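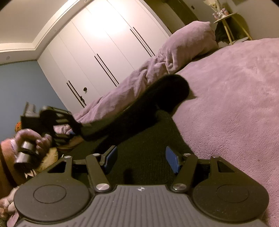

Gripper over dark carpet.

WEVENO BUFFET HALL – PRE-OPENING WALK-THROUGH
Round: November, unlimited dinner promo
Checked by: Yanti Simanjuntak
Copy to: Blair Purves, floor; Marin Živković, kitchen
Key: OK / FIX / STOP (no guests until cleared)

FRONT OF HOUSE

1. Exits clear and unlocked – FIX
Rear exit opens fine once you move the promo banner. Please find the banner a home that isn't an exit.

2. Posted occupancy visible – OK
The sign says 192. Bookings for the first seating also say 192, which leaves no room for the staff. Blair P. to trim the list.

3. Aisles between tables – FIX
Table 14 has crept toward the dessert counter again. I sympathize, but it goes back.

4. High chairs, straps and buckles – OK
One buckle sticky. Cleaned on the spot.

BUFFET LINE

5. Sneeze guards fitted and tight – FIX
Left bracket at the noodle station wobbles. The tape holding it is very neat work and has to come off.

6. Hot food at 140°F or above – OK
Checked at 4:40 p.m. Ribs 158, rice 151, gravy 163. The gravy could be sold as a weapon.

7. Cold food at 41°F or below – STOP
Shrimp at 47. Discarded. Ice well drained and refilled, new tray read 38 at 5:15 p.m. Cleared.

8. Serving spoons, one per dish – FIX
Two dishes sharing a ladle. Neither was soup.

9. Allergen cards match dishes – FIX
The peanut sauce card reads "contains: sauce." Marin is rewriting it.

KITCHEN

10. Hood filters clean – OK

11. Fryer shutoff tested – OK
Works. Label has worn away, so new staff have to guess. Order a label.

12. Extinguisher tags current – OK
All in date. The one by the dish pit was wearing an apron. Removed.

13. Plates free of chips – FIX
Stock is 500. Pulled nine. Guests on an unlimited ticket will use every plate we own, so reorder now.

OPEN ITEMS
Items 1, 3, 5, 8, 9 and 13 before doors at 6:00 p.m., except the plate order, which can go in tomorrow morning.

Comment from B. Purves: Banner moved. Table 14 moved. Tape removed, bracket bolted.

Comment from M. Živković: Card done. Second ladle found in the office, no questions asked.

Reinspect: item 7 again at 7:30 p.m.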